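# Getting a set of chopsticks clean and keeping them that way

I've read a lot of advice on looking after wooden chopsticks and I don't believe most of it. Half the pages want to sell you an oil. The other half repeat a rule about never letting wood touch water, as if you could eat noodles with something and then clean it with a dry cloth.

What follows is what I do at home in Carkdale with a mixed drawer of sticks, some plain and some lacquered. It takes 20 minutes the first time and hardly any after that.

## What you need

- a sink or bowl of warm water
- ordinary dish soap
- a soft cloth and an old toothbrush
- fine sandpaper, for plain wood only
- food-grade mineral oil, if you insist (see below)

## Step 1: Sort them

Tip out the drawer and split the sticks into plain, lacquered and anything you can't place. Treat the last lot as lacquered. Sandpaper on lacquer can't be undone, and a coating that's flaking is a good reason to throw the pair out. I wouldn't try to patch it, whatever the label on the varnish tin says about food safety.

Roll each stick along the bench while you're at it. A warped one wobbles. There are tricks online for straightening them with steam and a stack of books, and I tried two of these over a wet January. Both sticks came out of the books looking fine and had gone back to their old colour and shape within days. Well, shape anyway. The colour was my fault for using newspaper.

## Step 2: Wash

Warm water, a bit of soap, cloth from the handle end to the tip. Use the toothbrush if the tips have grooves, where rice starch sets like glue.

Don't soak them. I was doubtful about this one and left a plain pair in the bowl overnight to see. They were furry in the morning.

The dishwasher is harder to call. My Beseo lacquered set says it's dishwasher safe, and it has held up so far on the top rack. The plain ones went grey and rough in the same machine. If you care about a pair, wash it by hand.

## Step 3: Dry

Wipe them, then stand them tips up in a jar with some air around it. A closed drawer is where the musty smell comes from. Give them until the next morning before you put them away.

You'll find people who say to dry them in a low oven. I can't see what you gain, and a thin bit of wood near a heating element isn't something I'd walk away from.

## Step 4: Smooth the rough ones

Once a plain stick is fully dry, run the sandpaper along the grain, lightly, a few passes per side. Go easy at the tip. Rinse off the dust and dry it again.

If you can feel a split with your fingernail, stop there. Sanding makes a split look better and does nothing about what's down inside it. Split ones make decent seedling markers.

## Step 5: Oil, maybe

This is the part I'm least sold on. The Thomas kitchen shop will sell you a small bottle of Trilix wood oil, and the card beside it promises that your sticks will last for years. Maybe so. I oiled half of a plain set and left the others bare, and after one winter I couldn't tell them apart by feel. The oiled ones looked a touch darker.

If you want to do it anyway:

1. Put a few drops on a cloth, never on the stick.
2. Wipe from end to end.
3. Leave them overnight, then buff off whatever is still on the surface.

Skip olive oil and other cooking oils — they go sticky and then they smell.

## When to give up on a pair

Bin them for black spots that don't wash off, for splits, or for a smell that survives a wash and a full day in the open. Vinegar gets recommended for black spots. On mine it gave me black spots that smelled of vinegar.

Odd sticks are worth keeping if they're sound. They don't have to match to stir a pot, test a cake or get the last pickle out of the jar.

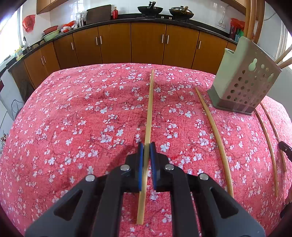
As for storage, I keep the good pairs in the jar and the odd ones flat in a shallow tray, without a lid. The fitted boxes look nice but trap damp, so if you use one, leave it open for a day after each wash.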